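Ticket 600: Muston arm kit, gripper stops short on desktop teardown
Product: Muston bench kit with wrist sensor module
Customer: Gureck
Opened by: Esi Bonsu
Assigned to: Balakrishnan Arumugam
Opened: 6th March
Status: waiting on customer

Reported problem
The trial unit runs the sample routine fine on a bare table. With a tower on the table the arm goes to the approach point over the case and stops with "clearance limit." No part gets picked. Same result after a restart and after re-homing.

Log

1. Esi Bonsu
Software is the version that came with the kit. Approach height is at the default, 87 mm. We have not changed the gripper fingers.

2. Balakrishnan Arumugam
Please send the config file and a picture with the arm at the point where it stops. Leave the side panel wherever you normally put it.

3. Esi Bonsu
Config attached. The tower is a Dell workstation on its side, panel off and lying to the left of the case.

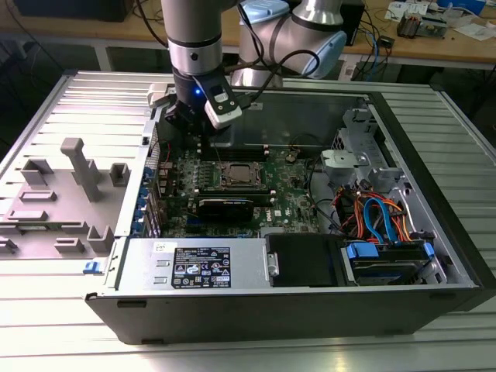 4. Balakrishnan Arumugam
Thanks. The config has no entry for the wrist sensor module, so the planner is using the default tool size. The panel also needs its own keep-out box, as it has a tall post on it. Add both, then set approach height to 45 mm above the case edge and run at low speed.

5. Dezső Bognár
Tool file for the sensor module sent to Esi. Load it before changing the height.

6. Esi Bonsu
Received. Will run it and report back. Our trial ends in nine days, can it be extended if this takes longer?

7. Balakrishnan Arumugam
Passed to Miklós Bodnár in sales. Ticket stays open until the test result is in.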